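Aug 26, 2021
Workshop notebook – magazine filing, reading corner

Picked up from the notes on the back shelf. The old pile is 58 magazines, nearly all of them weeklies and monthlies that came in since December and were never put anywhere. The aim is to get them standing up in file holders with the spines out, so that people stop digging through the pile and leaving it worse.

Holders. Compared the two kinds we could get. The Bosetti one is solid-sided and closed at the front, good for loose papers but slow for magazines, as you have to lift each one over the lip. The Duan one is open at the front. Went with open fronts. A magazine goes straight in and comes straight out, and you can see from a distance which compartment is full. Drawback is that thin issues slump when there are only a few in a compartment. Cakeo sells a wire divider that might help. Not ordered yet.

Sorting rule for now:
By title first, then by date, newest at the right.
Chinese titles and English titles in separate holders.
Anything with a torn cover goes on the side pile for tape.
Supplements stay inside the issue they came with.

I started with 环球人物 and its red banner, easy to pick out even when the rest of the cover is gray. The portrait covers are hard to tell apart quickly, so go by the issue number and leave the face alone.
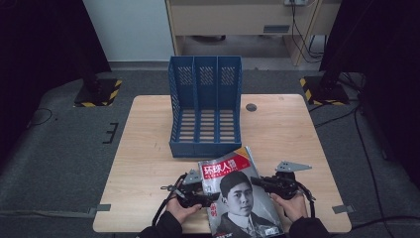
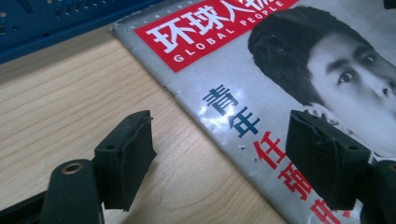
The magazine with the red banner, one cover for both.

Deming Feng read the sorting rule over lunch and disagreed with the date order. He would put the newest at the left, because people reach for the left compartment first and the old issues hardly get touched. He also thinks splitting by language is a mistake in a room this small, and that the Dravunlow newsletters should have a compartment to themselves or be thrown out after a month.

I'm fine with newest at the left and have changed it on the card. Not convinced on the language split. With mixed holders I kept having to turn my head to read the spines, some running down and some up. Leaving it separate until the pile is done, then we can look again. Newsletters: agreed, one compartment, and recycle when it fills.

Handling notes:
Glossy covers slide against each other. Keep hold of the spine side when a magazine goes in, otherwise the back cover folds under.
Creased left edges catch on the next issue. Flatten with the palm before filing.
Don't fill a compartment tight. With 13 of the thick monthlies in one, pulling any of them brought its neighbor along.
Put the holder down before loading it – carrying a full one is awkward with the front open.

Weighed one of the thick monthlies on the parcel scale, 460 g. A full compartment of those is heavier than I expected, so the monthlies go on the bottom shelf and the thin weeklies above.

Filed up to now: 26. The rest are still in the pile, sorted by title but not by date.

To do
– Retype the card with the new order
– Price the wire dividers
– Clear tape for the side pile, the brown kind looks bad on covers
– Ask Deming which Dravunlow issues he wants kept
– Shelf label for the Chinese titles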